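Open day at Bornerden: new stand, same pitch

Bornerden opened its ground to supporters on Saturday, August 9, 2025, a week before the first home game of the season. Gates opened at ten and admission was free. Members had been asked to book a slot for the stand tour, and the last places went the evening before.

The main reason to go was the new east stand. It adds 2173 seats and replaces the open terrace that stood on that side for decades. Tours left from the corner by the ticket office and took 40 minutes. The route went up the back stairs, along the top row, down to the benches and out through the tunnel.

The view from the top row is good. The roof supports are set far enough back that both goals can be seen from every seat we tried. The steps are steep, and there is no handrail yet in the two end blocks. The club says the rails will be in before the opener. The away section moves to the north end and keeps its own entrance.

After the stand, visitors were sent down to the level below, where the concourse and the members' kitchen have been finished. The food counters will take cards only. Prices were not posted.
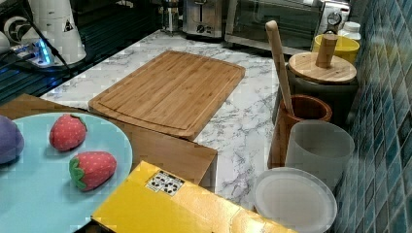 Toy strawberries on a light blue plate.

The dressing rooms came next. The home room has been repainted and has new benches. The away room has not been touched, apart from the showers. The treatment room was locked, so that part of the tour was skipped.

Transfer business was on most people's minds. Bornerden sold its top scorer to Cuvine in the summer and has not signed a replacement. At the question session in the lounge, the club would not give the fee or say how much of it is available to spend. It did say that two offers for forwards had been turned down and that a third was still being discussed. There was also a question about the left back, who has a year left on his contract. Talks are planned for October.
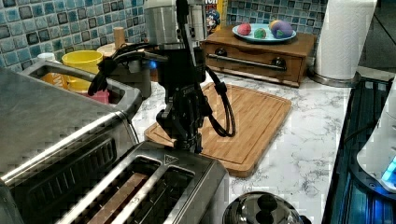
Judeo, from the supporters' board, wrote afterward that the club had all summer to find a striker and that a new stand does not score goals. Several replies agreed. Others pointed out that the team finished last season with the best defensive record in the division and should not overpay now.

The open training session began at two and lasted just over an hour. It was mostly passing drills, then a short game across half the pitch. Two academy players took part and both looked comfortable. The captain trained alone with a fitness coach and did not join the game.

Signings were held by the halfway line. The line was capped at 500 people and closed early. The shop had the new Mizuno boots on a table near the door and the home shirt in adult sizes only. Children's shirts are expected later this month.

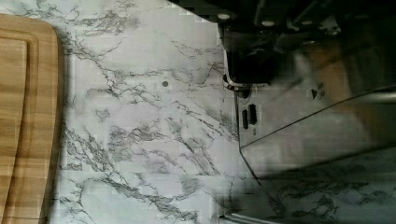
Marble-pattern countertop and wooden cutting board.

Parking was the weak point of the day. The lot behind the east stand is still being used by the builders, and the 100 spaces on the south side were full before eleven. Most drivers ended up on the streets by the canal. The club bus from the station ran every 20 minutes and had room each time. On match days it will start two hours before kickoff.

Season tickets for the east stand remain on sale at the ticket office. As of closing time on the open day, 97 seats were left in the two center blocks.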